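Back to a microwave with dials

I gave up on the touch panel in March. Our old microwave had twenty-odd buttons and we used two of them, and when the start button stopped answering I didn't bother getting it looked at. Réka Szabó at work was selling a plain white one she no longer needed, so I took it home on the bus in a shopping bag, which I don't recommend.

It has two dials and a button at the bottom. One dial is the power, the other is the timer, and that's your lot. The timer is hard to set for anything under a minute — I turn it well past and then bring it back, as my mum always did with hers.
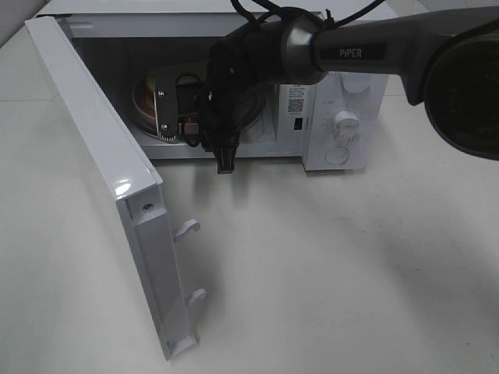
Door open, with the reddish-brown dish inside.

The door opens to the left, so it has gone at the right-hand end of the worktop where there's room for it to swing. I tried it by the kettle first and kept knocking the lead.

Porridge takes two goes with a stir in between. Leftover rice wants a spoonful of water and a plate over the top. For a 500 g tub of frozen soup I use the low setting first, then full power, and it still needs a stand before the middle is right.

Cleaning is a bowl of water with a slice of lemon, five minutes on full, then a cloth. I do the latches with a cotton bud when I remember.

Next job is the bread bin.

We use cookies to improve your experience on this site. Accept | Manage settings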